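4.2 Self-reported durability of bedside furniture

Claims that low-cost bedroom furniture lasts longer than it used to rest mostly on owner surveys, and we doubt these can bear the weight. The Vulden survey sent out 2,000 forms and counted 1,961 as usable, a return so high that we would like to know how "usable" was defined. Kuteck applied the same questions to a smaller group and did not publish its wording.
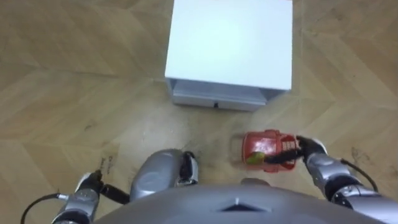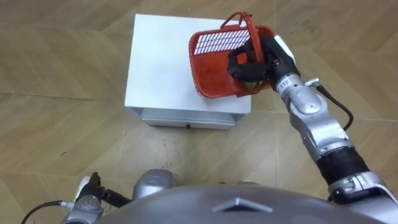
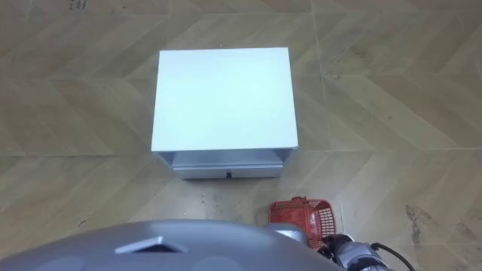
Figure 2. A small white cabinet of the bedside type, seen from overhead.

Owners were asked whether a piece was "still in good order". A drawer that sticks every morning may pass this test if its owner has stopped noticing. Hattori reports that 95 per cent of owners were satisfied, but people who had thrown the item away were never asked. The Dorent data do include discarded pieces, though the age of each was recalled from memory. We therefore treat all four sources as evidence of opinion, and leave them out of the estimates in Section 5.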